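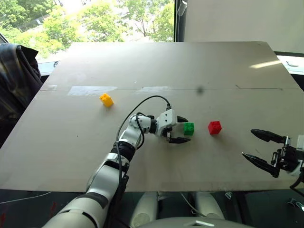
November, notebook, large table

Blocks for the sorting set are down to one each of yellow, green and red. The rest went back in the Mululus tin. Three colors are enough until the layout is settled.

Tabletop wiped again in the morning. The matte finish holds fingerprints worse than the old one did, and they show up as soon as the light comes in from the window. Used the Florevex cleaner, 100 ml in the bucket, no streaks after drying. Don't use the blue sponge, it leaves crumbs.

Spacing: red stays close to green, yellow goes off by itself on the left. Octavio wants the near pair kept as it is for the next 6 layouts so the sheets can be compared. Fine by me.

Weighed the full tin before putting it away: 1,330 g with the lid on. Write the new weight on the label if you take any out.

To do: order more green from Fateo, find the missing tray, ask Octavio where he put the masking tape.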